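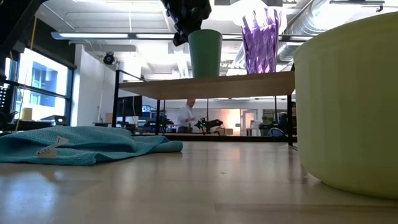

Service Robotics, Unit 6: Household and shop-floor chores
Handout to accompany the lecture

6.1 Scope

The unit deals with one question: which manual chores can be given to a general-purpose arm today, and under what conditions. A chore is taken to mean a short job done with the hands, in a place laid out for people, where the objects are not fixed in position. Clearing a table, wiping a worktop, putting cups on a shelf and emptying a parts bin all qualify. Welding on a fixed line and floor cleaning by a wheeled machine do not, and are covered in Units 2 and 4.

6.2 Rigid objects

A cup on a flat board is close to the easiest case. Its shape does not change when it is touched, its rim is easy to find, and a two-finger gripper can close on the wall or across the body. The remaining errors are mostly of three types:

(a) Height error. The fingers come down too far and press on the rim, or stop short and close on air.
(b) Contact with a neighbour. The approach path is clear but the open fingers are wider than the gap between objects.
(c) Release error. The cup is set down while still tilted, and falls when the fingers open.

Type (b) is often missed in planning. The width that matters is the outer width of the open gripper – the width of the object tells you very little about whether there is room to reach it.

Shiny and see-through objects should be treated as a separate class. Depth sensors tend to return gaps or false surfaces on them, and a grasp planned from those readings may be wrong by more than the gripper can absorb.

6.3 Cloth

Cloth has no fixed shape, so there is no single pose to estimate. The usual method is to split the job into stages: find a corner or edge, lift, find a second corner, spread, then fold. Each stage can fail without any clear signal, and a failure early on is often not noticed until the fold.

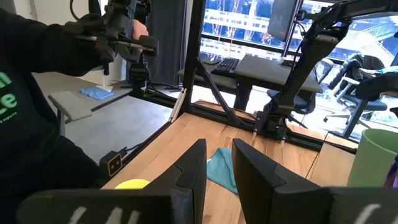
Two arms help a good deal at the spreading stage, as the cloth can be held in tension. They also bring a new problem, in that each arm is an obstacle to the other.

6.4 Worked figures: the Trurano exercise

The Trurano set is used in the coursework. It holds 1,433 attempts at table-top chores, of which 649 are marked as complete with no human help. The completion rate is therefore 649 / 1,433 = 45.3 per cent.

Points to note before quoting this figure:

The rate pools rigid objects and cloth. Work out the two separately.
An attempt is stopped at 300 seconds and marked as not complete, whatever state the table is in.
Up to 3 regrasps are allowed per object. A person watching would count many of these as slips.

6.5 Reading

Colldale course reader, chapters on grasp planning and on soft materials. The Jaunzems notes on teleoperation are optional, but the section on operator delay is needed for the Nimden assignment.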